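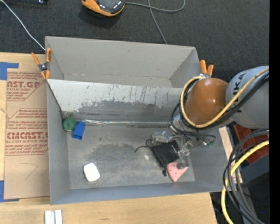

**What is the Skosel project trying to find out?**

Whether a robot arm can get better at picking things out of a bin by learning from its own misses. Most grasping systems are trained once, tested, and left alone. Ours keeps every attempt, good or bad, and uses the bad ones to change how it chooses the next grasp. We think failed grasps are full of useful information, and we've had a great time digging into them!

**Where does the training data come from?**

Two sources. The first is a person steering the arm by hand for a while, to show it what a sensible pick looks like. The second is the arm working alone, trying grasps and logging how each one went. The current set has 1816 attempts, and 745 of them are failures. Those 745 are the part we talk about most at lunch.

**Isn't a failed grasp just noise?**

That was Lorne Leclerc's view at the start, and he argued it well. A slip by itself says very little. Put it next to a similar grasp that worked – same object, nearly the same angle – and you can start asking what changed between the two. We call these matched pairs, and the whole method is built on them. Lorne now writes the code that finds them.

**How does the method work, in everyday words?**

The arm looks at the bin and comes up with a list of possible grasps. A first network scores them all. A second, much smaller network, trained only on matched pairs, then looks at the top few and asks of each one, "does this look more like the member of the pair that held, or the one that slipped?" It can move a grasp up or down the list. The arm goes with whatever ends up first.

We tried folding both jobs into a single network. It trained fine and scored well on saved data, then did noticeably worse on the real arm. We're still chasing the cause.

**How well does it do?**

On our regular test objects the arm now completes 91 percent of its picks. The score drops for objects it has never met, and it drops further for anything pushed up against a wall. Soft things are a mixed bag (sorry). A cloth pouch gives the fingers plenty to pinch, but it can fold in a way that leaves them holding mostly air.

**Why do corners and walls cause so much trouble?**

The fingers need room on both sides of an object. Close to a wall, one finger may have nowhere to go, and a grasp that would be lovely in the open becomes a collision. The arm can sometimes nudge the object out first, but a nudge is its own action with its own ways of going wrong. Shoaib Abbasi is working on scoring nudges and grasps together, and his early runs are really exciting to watch.

**Why use a sloped divider in a bin?**

A slope gives objects a way to slide back down toward the floor, so fewer of them end up balanced on an edge. It also makes the geometry less tidy for the arm, and we like that. If your bin has only flat floors and straight walls, your model may quietly learn to depend on them.

**Does the arm need to know what an object is?**

No. It never gets a name or a category. It works from shape, position and the outcome of past attempts. We ran a version with object names for comparison and saw no gain worth the extra labeling.

**Has anyone else run this?**

Yes, the Pollock lab in Flestdale ran the pair-finding step on their own logs, with different fingers and a different camera setup. They needed 2 changes to our settings file, both now in the main version. Their numbers are theirs to share, so please ask them directly.

**Can I use the code and the logs?**

The code is open to anyone. The logs will follow in March, once we finish cleaning up the timestamps. If you want to try the method on your own arm, start with the pair finder and leave the networks for later – you'll learn a lot about your failures just by reading through the pairs.

**Who do I write to?**

Shoaib for anything on nudging or the arm itself, Lorne for the pair finder. Both answer mail at the Stustetti address listed with the code. We also hold an open call on Wednesday at 3 p.m., and newcomers with odd failure stories are very welcome.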